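Ticket 3121: Meeting room door not latching, Kirkden office, first floor

Status: closed
Reported by: Inès Poulain
Assigned to: Juwita Nugroho 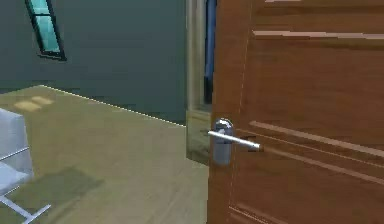

Reported fault: door to the small meeting room swings open after being pushed shut. Lever turns but feels slack at the start of its travel. Fault is worse in the afternoon. Room is used for calls, so noise carries into the corridor. First noticed in December, after the heating was turned up.

Equipment on record: Grastik mortice latch, sprung lever set, two hinges plus a third added when the closer was fitted. Closer is a Coste surface model. Asset number 582.

Log

09:40 Checked latch with door open. Bolt retracts fully on the lever and springs back. Lever has 6 mm of free play at the tip before the bolt moves. Tightened grub screw, play reduced to 2 mm. Door still does not latch on its own.

09:55 Put pencil on the end of the bolt and closed the door by hand. Mark on the strike plate is low and touches the bottom lip of the opening. Bolt is not entering cleanly.

10:10 Checked hinges. Top hinge has two screws turning without biting. Door has dropped on the lock side. Filing the strike plate would hide this for a few months, so not done.

10:30 Wedged door to take the weight. Removed both loose screws, glued hardwood plugs into the holes and trimmed flush. Left to set. Sign put on door.

14:15 Drilled pilot holes and fitted longer screws, same head size. Gap along the top is now even. Pencil test repeated, mark is central. Door latches when pushed by hand.

14:25 Released from 15 degrees open, closer does not pull the door home. Latching valve was almost fully shut. Opened it a quarter turn, no change. Opened a further eighth, door latches. Sweep speed left alone.

14:40 Opened and released repeatedly from half open and from fully open. Latched each time. Window in the room opened to check for back pressure, still latched.

Cause: worn screw holes at top hinge, with closer latching speed set too low. Slack lever was a separate fault.

Follow-up: look at the top hinge again when the heating goes off. If the lever works loose again, replace the grub screw with a new one and thread lock. Skundden can supply the lever set if the spindle is worn, but it looked sound when the screw was out.

Filed under: Buildings > Doors and locks
Views: 582
3 comments

Inès Poulain
Shuts properly now, thanks. Could the same be done to the kitchen door? It catches at the bottom.

Juwita Nugroho
Please raise it as a new ticket. Catching at the bottom may be the floor strip and I would need to see it first.

Inès Poulain
Done.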